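Household Tips > Storage > Small Stuff

The Lidded Box With a Handle, and Why I Own Too Many

My mother kept everything in cookie tins. Buttons, stamps, fuses, the spare key to a car we had sold. You had to open every one of them to find a needle, and if you were very unlucky you got the tin with actual cookies in it and forgot what you came for. I swore I'd do better, and for years I did worse! I had drawers. Drawers are just cookie tins you can't pick up.

What finally sorted me out was the plain plastic storage box with a hinged or lift-off lid and a carrying handle on top. You've seen them, they come in every candy color, and most people buy them for medicine or sewing or crayons. I have them for all of those and for shoe polish too. I've been asked about them enough (hello to the April newsletter people, your emails were lovely) that I'm putting everything I know in one place.

Start with the handle

Before you buy one, pick it up in the store. Put something in it if they'll let you, a couple of cans from your cart will do, and lift. You want to see whether the lid bows upward in the middle. A handle that's attached to the lid means the whole weight of the box hangs off the catch, so the catch matters more than the handle does. I had a blue one that let go on the basement stairs with all my picture-hanging gear inside, and I was finding tacks until Thanksgiving.

Open and close the catch a few times while you're at it. It should click. If it only sort of leans against the other half, put it back on the shelf.

Pink for the bathroom, because I said so

We do colors in our house. Pink is medicine and bandages, yellow is sewing, gray is tools and anything with a battery. My husband thought this was silly right up until he cut his thumb and yelled "pink box!" up the stairs, and I knew what he meant and so did both kids. Labels are fine too, but a label faces one way and the box always gets put back the other way. 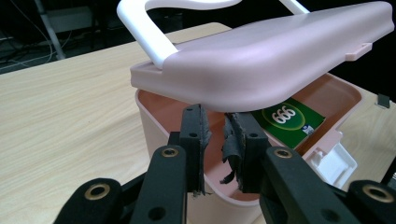

If you're going to keep cartons in a deep box, the trick is to stand them on end like books. Lay them flat and you'll only ever use the top one. The bottom layer turns into a museum. I once dug out cough drops from two apartments ago. Stand them up with the printed end on top, and if there's a gap left over so they slump sideways, fill it with a rolled washcloth. A washcloth is handy in a first aid box anyway.

Boxes that taper toward the bottom are a little annoying for this, I'll admit. The cartons fit nicely at the rim and then jam halfway down. Put the narrow ones against the walls and the wide ones in the middle, and don't force it, or you'll crush a corner and the flap will never close again.

Keep the cartons, by the way! I know the tidy people online like to pop everything out into matching bags. With medicine you want the carton, with the leaflet and the date and the dose printed on it. I write the date we opened it on the end flap in marker. For craft stuff and screws, go ahead and toss the packaging, I'm not your mother.

What goes on the inside of the lid

A strip of masking tape with the contents written on it. Masking tape peels off clean when the contents change, and they will change. For the medicine box I also tape up an index card with the pharmacy number and everybody's weight, for working out the kids' doses. Update that one every time they outgrow their shoes.

Don't stick anything near the rim or the catch or the lid won't seat. Ask me how I know.

The twenty-minute clear-out

Twice a year I line the boxes up on the kitchen table, set the oven timer for 20 minutes, and go. Everything comes out. Wipe the inside with a damp cloth and a drop of dish soap, get into the corners with an old toothbrush, and leave the lid up until it's bone dry. A closed box with a little water in it smells like a pond by the weekend. Expired medicine goes in a paper bag for the pharmacy to take back, so please don't flush it.

If the plastic has picked up a smell already, leave a saucer of baking soda in it overnight with the lid shut. For sticky residue from price stickers, cooking oil on a paper towel works, then wash the oil off. I've tried the orange stuff from the hardware store and it took the shine off a lid, so I don't use it on plastic anymore.

Where to put them

High shelf with a lock for medicine if you have little ones or little ones visit. The catches on these boxes aren't childproof, and a cheerful color with a handle looks exactly like a toy to a three-year-old. Not in the bathroom cabinet over the sink either, it gets steamy in there. Ours lives on the top shelf of the hall closet.

Sewing and crafts can go wherever you sit. Mine is under the end table, and the cat has opinions about it.

A reader tip

Obaidul Siddiqui wrote in to say he ties a short loop of ribbon around any small carton that sinks to the bottom of the box, so he can fish it out without emptying the rest. I tried it with the bandage box and I'm a convert. Use a ribbon that's wider than you think, the skinny curling kind just slips off.

Next up I'm doing the junk drawer, so send me your worst.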